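Search this site Enter keywords Go

We finally made it to the open day at Plirgate on Saturday, and what a lovely way to spend a morning! I'd been wanting to see inside the Verkberg building for ages (I walk past it twice a week on my way to the shops) and for once I was early. Doors were at ten and we had our name stickers by five past.

The tour went round in groups of 20, so a bit of a squeeze on the stairs, but everyone was very good-natured about it. First stop was the Clinia workshop on the ground floor, where they make adjustable trays and cup holders for people with weak grip. I tried three of the cups and want the one with the fat handle for my mum. After that came the Rizzi archive — drawers and drawers of old catalogues, and I could have stayed in there until closing time.

Upstairs was quieter and I think I liked it best. The rooms are plain and bright, all white tables and white cupboards, and so tidy it made me want to go home and clear out my kitchen. I spent a good while in room 6, chatting about how they lay out their work tables. A bit of masking tape on the tabletop gives everybody the same spot to work from, and I'm stealing the idea for my sewing table.

Tea and flapjacks were in the canteen, 2 pounds for both, and the flapjack was huge. Go early if you want a seat by the window. They're hoping to open up again in April, and I've already told my sister to keep a weekend free.
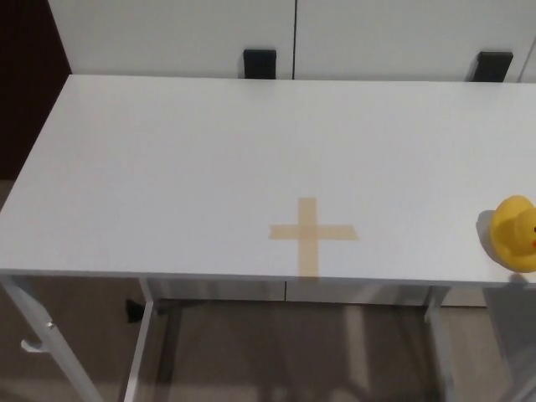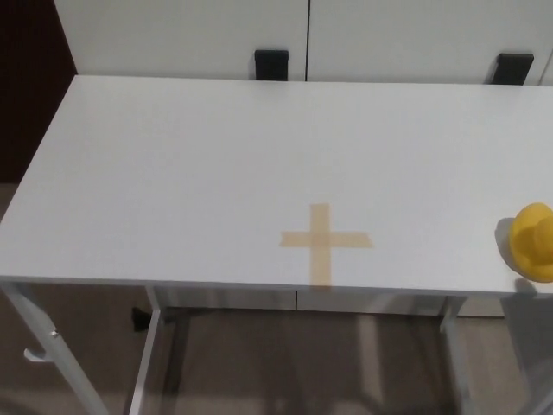 Upstairs at Plirgate: the white table with its masking tape cross, and a bit of yellow at the right-hand end.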